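Budget for hand-held grippers: how many, and what else am I forgetting?

Posted by Tonantzin Huerta, May 10, 2021

Hi all. I've been handed the job of putting together a shopping list for our small team and I'm a bit out of my depth, so be gentle! We want to teach an arm to pick up packaged food, and we're collecting the examples by hand first, with people holding grippers and doing the picking themselves. The arm comes later, when there's money for it.

I've got two quotes. Livska will do the grippers at 554 each, camera included, with a 9 week wait. Hindel are a fair bit cheaper but you supply your own camera and mount, and their fingertips are only sold as a pack with the whole finger, which seems daft to me. We've been getting on with snack cakes in clear wrappers because that's what our partner bakery cares about, and the crinkly plastic is driving me up the wall.

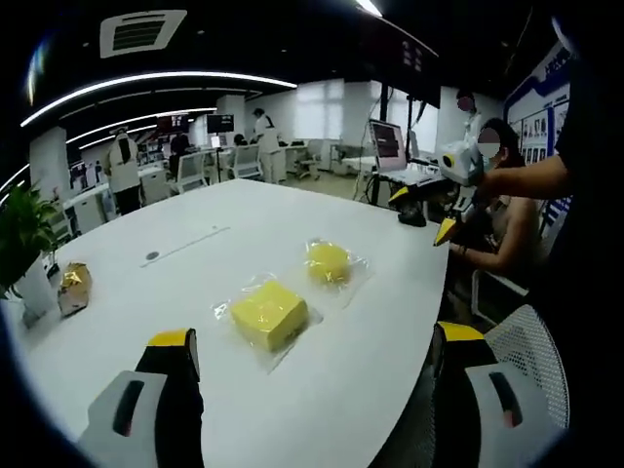 Wrapped cakes on the big white table, grippers at the ready.

So, my questions. Do I buy two grippers or four? Is it mad to spend on spares before we've broken anything? And do I need to put lighting in the budget? Wrappers catch little highlights all over the place and my boss reckons the software will cope, but she isn't the one filling in the form. I've got until the end of the month and I only get one go at it, so anything I leave off waits until next April.

Thanks in advance, and sorry for the ramble.

pascal_k

We went through this two years ago. Buy three. Two people working, one gripper on the shelf, and when something goes wrong (a cable, in our case, every single time) you swap and carry on with your afternoon. Four is nice but the fourth one of ours mostly held a door open.

Spares: yes, tips especially. Soft tips wear shiny and then the wrappers start sliding out, and you'll spend a day blaming the cakes. I'd ask Livska if they'll throw in a bag of tips with the order, they're usually open to it if you ask before you sign and not after. I'd be wary of the cheaper quote. Once you've bought cameras and paid somebody to print mounts and line everything up, the gap gets very small, and you've got a wobbly mount as well.

On lighting, try it before you buy it. Borrow a lamp with a diffuser, do 50 picks with it and 50 without, and look at the recordings side by side. If you can't see the edge of the wrapper in either lot, a lamp won't save you. Also think about whether you want the shine gone at all. Will it be gone at the bakery? Ours looked lovely under soft light and then fell to bits in the real place.

And put the boring stuff on the form! Storage drives, chargers, a decent case, tape, wipes. We left off drives and had to beg for them.

Flalta_fan

Just get Pascu ones, never had a problem.

mo in the workshop

Can't speak for Pascu, but I'd add two things to what pascal_k said.

First, cakes. Sounds silly but put them on the budget. They squash, and a squashed one doesn't behave like a fresh one, so you'll go through more than you think. We were getting through 40 a week at one point and it was all coming out of petty cash until someone noticed. If your bakery will give you seconds, get that in an email.

Second, people's arms. Holding a gripper up all day is tiring, and ours got sloppy after lunch. Check the weight on both quotes, with the camera on, and if you can get your hands on a demo unit hold it for twenty minutes before deciding. I'd pay more for the lighter one without thinking twice.

Nine weeks is long though. Ask if they'll ship one early so you can get your recording set-up sorted while you wait for the rest.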